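The sourdough can wait, I'm learning to cook my neighbour's lentils

Five weeks into being at home and I've finally stopped pretending I'm going to do the jigsaw. It's a lighthouse, it's mostly sky, and it has been on the card table since March with one edge finished. I've decided to get properly good at one pot of food instead.

The pot of food is misir wot, the red lentil one. If you've eaten at an Ethiopian place you've had it, it's the brick-coloured scoop that's always gone first. Hamdia Gebretsadik next door has been making it on Sundays for as long as I've lived in this street and for years I've been the lucky bloke who gets the leftover container passed over the fence. Now we're all keeping our distance and the containers have stopped, and I have discovered that I am a bit dependent on them.

So I asked her for the recipe. Well, I shouted for the recipe, she was at her clothesline and I was next to the compost. "Onions," she said. I said right, onions, how many? "More than you think." I waited for the rest of it but she'd gone back to her pegs.

I've made it five times since then. The first one was orange soup. I'd used two onions and a good slosh of oil and had the whole thing on the table in 25 minutes, feeling very pleased with myself, and it tasted like hot water with chilli in it. My daughter had toast.

What I'd missed was the bit where the onions cook dry. You chop them very fine (finer than that, keep going) and put them in the pot with no oil at all, on a lowish heat, and stir. For ages they look like they're about to catch and you want to chuck some oil in, and you mustn't, you just give them a spoonful of water and keep stirring. After a while they slump and go jammy and then the oil goes in. Then the berbere, and then you cook that for longer than seems sensible as well. It's basically an onion dish that some lentils have wandered into.
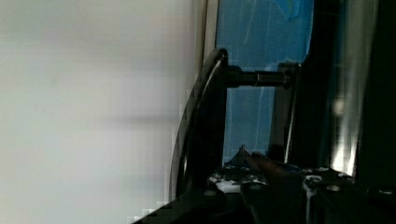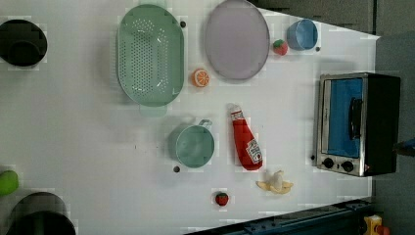
Robel Teshome
Home cook, weekend blogger and part-time bookkeeper

Now, about my name, before the emails come in. Yes, my dad was from Addis, and yes, you'd think I'd know how to do this already. Dad could make tea and he could make a fried egg. Mum's from Ballarat and she did a terrific lamb roast. We ate injera at other people's houses, at weddings and christenings mostly, and I was a kid so I was under the table with my cousins and not paying any attention to how much onion was in anything. I've had a bit of a pang about that lately. I rang my cousin Ibsa after the second attempt and he laughed for a good long while and then told me he buys his frozen.

The berbere is the other thing. I started with a jar from the supermarket that had been in the cupboard since we moved in, and I reckon it had about as much flavour as brick dust. The good stuff comes from Shiferaw, which is the little grocer two doors up from the laundromat. They're still open, one customer in at a time, and there's masking tape on the footpath so you know where to stand. I stood on my bit of tape for a while on Wednesday behind a woman with a trolley and it was honest to goodness the social highlight of my week. Hagos Jemal, who runs the counter, sold me a bag of his own mix and asked what I was making. When I told him he looked at the one bag of onions in my hand and went and got me a second one. I'm sensing a theme.

His mix is a lot hotter than the jar! I put the same amount in on attempt three and we all had to go and stand on the verandah. Start with a heaped tablespoon for a cup and a half of lentils if you've got kids eating, and work up.

Attempt four was nearly there. I'd made niter kibbeh for that one, the spiced butter, which you melt slowly with ginger and garlic and cardamom and fenugreek and a few other bits and then strain. I strained it through a clean hanky for want of anything better. It makes the house smell unbelievable. I'd suggest doing a whole block of butter while you're there, it keeps for weeks in the fridge and it's gorgeous on peas, on popcorn, on a baked spud, on a crumpet if it's been that sort of day. The only thing wrong with attempt four was salt. I'd been so careful with everything else that I forgot it altogether and couldn't work out what was missing until I was washing up.

Attempt five was last night, and here's how it went, as near as I can write it down.

Four big brown onions, chopped to almost nothing. Into the heavy pot, dry, lid off, and I stirred them through a whole episode of the radio serial, with a splash of water when they stuck. Then a third of a cup of oil, and five minutes more. Then the berbere, two tablespoons, with a bit of water so it didn't scorch, and I left it on the lowest flame for a quarter of an hour and gave it a poke now and then. Garlic and ginger, a lot of both. A spoonful of tomato paste, which I know is a matter of some debate. Then the red lentils, rinsed until I got bored, and enough hot water to cover them by a couple of fingers. They take no time. Once they'd gone soft I added a teaspoon of salt and a big spoon of the butter and turned it off and let it sit, and the sitting does make a difference, the oil comes up red at the edges and it all thickens.

I haven't got as far as making injera. I've read up on it and you need teff flour and several days of fermenting and a steady hand, and after what happened to my sourdough starter (it was called Trevor, he got a grey coat and had to go in the bin) I'm not keen to be responsible for another living thing. Shiferaw gets fresh injera in on Fridays, so that's today's outing. With rice is fine too. With a slab of buttered toast it's brilliant, and I won't hear otherwise.

I put a container on top of the fence post last night, tapped on the palings with the broom handle and stood well back. Hamdia came out in her slippers and took it inside. I got the washing-up done, watched a bit of telly and tried not to look out the kitchen window like a lovesick teenager.

This morning the container was back on the post, washed, with a lemon in it from her tree and a bit of paper folded up under the lemon. It said "Good. More onions."

So that's next weekend. I'm going to go to five, and I might try the green lentil version as well, the mild one with turmeric, for my daughter, who has been very patient about all this. If anyone has a view on whether shallots are worth the extra peeling I'd love to hear it in the comments. And if you want a jigsaw of a lighthouse, sing out, I'll leave it at the gate.

Last updated: 24 Apr 2020

Recent posts
Farewell to Trevor the sourdough starter
What I planted in the front bed and what the possums ate
Five soups from one bag of carrots
Is it worth sharpening your own knives?
Mum's lamb roast, written down at last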